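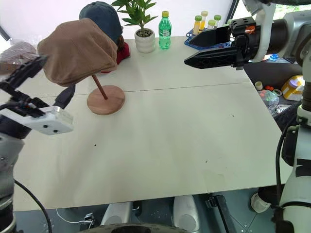
Glenys Mapplebeck
The Shared Table: notes for the Cliltadville evening talk
Starts 7.30. Water, glasses, clicker. Ask if the back row can hear, then ignore the man who says no.

OPENING

Good evening. I have come to talk to you about tables, and how they stop being tables.

(Pause. If there is no laugh, carry on as if none was expected.)

A table that everybody uses belongs to whoever put something on it last. You will all have one. At home it's the one by the door, at work it's the one under the window, and at my sister's it is the piano.

I kept a notebook on this for most of a year. 116 entries, of which 78 say "still there". I don't claim that as research. It is more of a grudge with page numbers.

PART ONE: THINGS THAT STAY

Start with the hat stand. Round wooden base, thin wooden pole, and a brown cap slumped on top of it like somebody waiting for a bus. I'm fond of it. A hat stand on a tabletop is furniture standing on furniture, and once you allow that, you have very little ground left to defend.

Then the second hat. A hat stand with one hat on it is full, as far as I can tell, but people don't see it like that. They see a place where hats go. So the baseball cap ends up behind the brown one, near enough to count.

Read out notebook entry for August: "Moved cap. Cap back by teatime."

Ask the room: who has a hat at home that hasn't been on a head this year? Keep hands up if you know where it is. (In Juntunen nearly every hand stayed up, and it threw me. Have something ready.)

PART TWO: THE PLANT AND ITS NEIGHBOURS

The plant is the only thing on any shared table with a right of residence. You can't put a plant in a drawer. Ours is in a white ribbed pot, green and pointed and in no hurry, and everything else gets arranged to suit it.

Notice what people put next to a plant. Bottles, nearly always. I think a green bottle beside a green plant feels settled in some way, as though it had been planted too. Swap the bottle for a red one and I believe somebody would have it in the recycling by lunch. I haven't tried this. Wondden offered to lend me a red bottle for the purpose and I've decided to regard that as sponsorship.
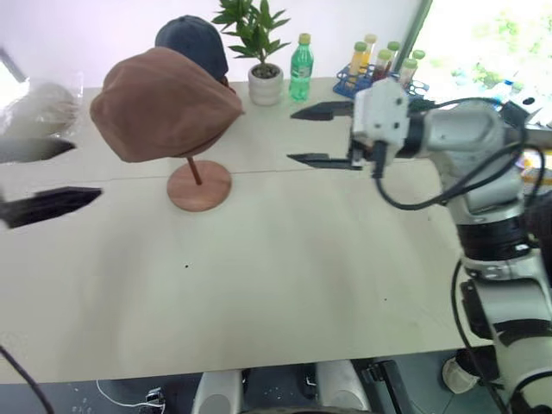 The test-tube rack is harder to explain to visitors. Blue plastic, tubes with coloured caps, liquids somewhere between squash and strong tea. My point is that a rack is already tidy. It has holes, and the things are in the holes. So it gets a free pass for years, because it looks like somebody's system, and no decent person interferes with a system.

Slow down here, I gabbled this bit last time.

Compare the plastic bag. A bag looks like nobody's system at all. It hangs about at the edge and you can half see what's in it, but you'd have to be quite bored to look.

(Optional, if going well: the Fara story, the bag and the wedding shoes. Skip if running past 8.15. Skip anyway if Fara's mother is in.)

PART THREE: CLEARING IT

I do have advice. It's short and you won't like it.

Take everything off. All of it, plant included. Put it on the floor, where it'll be in the way. Then wipe the table down, and while you're at it look at that join between the two panels, which collects more than it should.

Leave it bare for 36 hours. You will find this oddly upsetting. Roughly 115 times a day somebody will walk past holding a mug and looking at all that white with real hunger in their eyes -- let them look.

Then put things back in the order people come asking. The plant will be first. I'd expect the bottle last, if it comes back at all. Hats return by themselves, usually overnight.

If asked whether a bigger table helps: no. See piano.

QUESTIONS

Repeat each question for the back row. If someone asks about drawers, say that drawers are a separate talk and there's a fee.

Thank the hall. Collect clicker. Check the table by the door for my own hat.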